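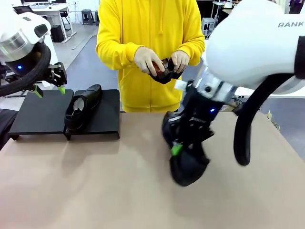 Shoes day. One in the right gripper, one on the stand, one in human hands.

Elie Majali
Jan 5, 2021

I agreed to be the outside mentor for the student robotics project at Testdale this year. I said up front I'd be the grumpy one. They took me anyway, so you're all getting a thread.

The task they picked is putting dress shoes on a display stand. Two arms, one table, one pair of shoes. The title on their proposal was "Toward Autonomous Retail." I asked them to cross that out and write "Shoes." They compromised on "Toward Shoes."

I'm not against the task. Shoes are hard. Black leather is shiny, so the depth reading goes funny, and the opening of a shoe is a big dark hole that the camera doesn't like at all. If you want to find out fast what your perception code is worth, pick something black and glossy.

What I'm against is the number on slide one. It said 9 out of 10. I asked nine out of 10 what. Long pause. It was 9 out of 10 grasps, with the shoe set down by hand in the same spot, toe pointing the same way, every time.

So I moved the shoe. A hand's width over and turned a bit. Then I moved it again. We got three good grasps out of seven. That went on slide one instead, and there was some grumbling, and I understand the grumbling.

Vittoria Fontana, who wrote most of the grasp code, argued that my placements weren't fair. Okay, then write down what fair is. Which part of the table, which angles, toe in or toe out, on its side or on its sole. She came back with a full page and it's the best thing the team has produced so far. Better than the demo by a mile. 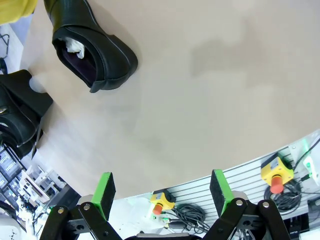 What the gripper camera gets: shoe with tissue in it, fingers open, e-stops past the table edge.

About that tissue. I want somebody to test with it and without it. The white paper gives you a nice bright blob right where the opening is, and I have a strong suspicion the model has learned "find the tissue." They say no. Fine. Pull the tissue and show me.

(They haven't pulled the tissue. It's on the list for next week. It was on the list for this week too.)

Other things I've been a pain about:

Training runs. They have almost 200 recorded, and the first version of the write-up just said "a large dataset." Put the number in. Say how many you threw out and why you threw them out.

Speed. The clip they sent around in October was sped up and didn't say so anywhere. Label it. I don't care if it's slow, everybody's is slow.

Human help. If a person touched a shoe between attempts, that goes in the log. If a person touched a shoe during an attempt, that attempt is a fail, even if you "just nudged it."

The name. The team is called Pakovetti. I've been told twice where it comes from and I still don't get it.

Somebody in my replies wants to know if this will put shoe store workers out of a job. I've seen it run. Your shoe store is safe for a good long while.

Somebody else asked if the students are learning anything or just babysitting hardware. Fair question, and I had it too. A lot of it is babysitting. But two of them now ask "compared to what?" before I do, and I'll take that over a good demo.

Final review is at the end of the term. I've asked to pick the shoe positions myself, off Vittoria's page, without telling them ahead of time. They said they'd discuss it.

Will post the tissue result if I ever get one.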